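Tolavard, le petit tableau blanc de bureau

Réf. 191, livré avec 2 feutres

Bon, je vous préviens tout de suite, je ne suis pas objective avec celui-là. Le Tolavard, j'en ai un chez moi depuis le mois de juin et je l'ai commandé pour la boutique après deux semaines d'utilisation. Avant, je notais tout sur des bouts d'enveloppe (si, si) et je passais mes matinées à les chercher sous le courrier.

C'est un petit tableau blanc à poser sur la table, devant soi, avec un fin cadre noir aux angles arrondis. Pas de vis, pas de perceuse, pas de discussion avec le propriétaire au sujet des trous dans le mur. On le met où on veut, on écrit, on efface, et quand il y a du monde à dîner on le range à plat dans un tiroir ou derrière les livres.

La surface est brillante, très lisse, et le feutre glisse dessus avec un petit bruit que j'adore. Je vous le dis quand même : ça renvoie la lumière ! Sous un plafonnier ou en face d'une fenêtre, vous aurez un reflet quelque part. Chez moi je le tourne un tout petit peu et je n'y pense plus, mais si vous avez une grosse lampe juste au-dessus du bureau, regardez plutôt le Twal, dont la surface est mate (il est plus lourd, et un peu plus cher aussi).
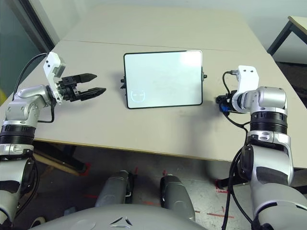

Côté format, on est sur quelque chose de modeste. Il y a la place pour une liste de courses, le menu de la semaine ou trois rendez-vous, et encore un coin pour gribouiller. Mon neveu y dessine des bonshommes qui sourient, deux traits pour les yeux, une courbe pour la bouche, et je n'ai jamais le cœur de les effacer. Du coup mes listes tournent autour.

Pour l'effaçage, justement : un chiffon sec suffit si vous passez dans la journée. Si vous laissez un dessin pendant des semaines, il peut rester une trace pâle, surtout avec les feutres bleus. Un peu d'eau tiède, une goutte de liquide vaisselle, on essuie bien et on n'en parle plus. Évitez le côté vert de l'éponge, j'ai essayé sur mon premier exemplaire et je l'ai regretté.

Les deux feutres fournis sont un noir et un bleu, à pointe fine. Ils sont corrects, sans plus. Personnellement j'ai vite pris les Flaseck, qui tiennent mieux leur encre quand on oublie de remettre le capuchon (ça m'arrive tout le temps), et que vous trouverez dans la rubrique papeterie.

Kyung-tae Woo, qui tient l'atelier de dessin en dessous de chez nous, en a pris plusieurs pour ses élèves. Lui s'en sert pour les croquis rapides, ceux qu'on fait en deux minutes et qu'on efface sans regret. Il m'a demandé si on aurait un jour une version plus grande. J'ai transmis à Fellcombe, le fabricant, et j'attends leur réponse !

Quelques précisions qu'on me demande souvent par mail. Le tableau n'est pas magnétique, donc pas d'aimants. Il reste à l'intérieur, l'humidité du balcon ne lui vaut rien. Les feutres permanents sont à proscrire, évidemment, mais si l'accident arrive, repassez par-dessus avec un feutre effaçable et essuyez aussitôt, ça part souvent très bien.

Le Tolavard est expédié emballé dans du carton, avec un film de protection sur la surface. Pensez à le retirer avant d'écrire (une cliente l'a gardé tout l'été). Les recharges et le chiffon sont vendus séparément, et pour les commandes d'écoles ou d'ateliers, écrivez-moi directement, je vous prépare un devis dans la matinée.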